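Rostgate Open Forum on Free Speech: Hall Safety Checklist, with comments
Checked by Chepkoech Obura, September 14, 2019

Exits: OK. Both doors open easily, bless them, and the signs are lit.
Seating: OK for 100. Please keep the side aisle clear, even when the debate gets lively!
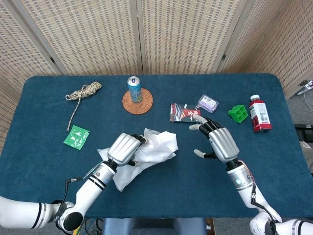
Felt-topped table and woven divider.

Microphone cords: FIX. Tape down 2 of them before doors open. Brian Okoth has the good tape, and he's always kind about lending it.
Petition stand: OK, though a little close to the coat rack for my liking.
Extinguisher: tag is current to February.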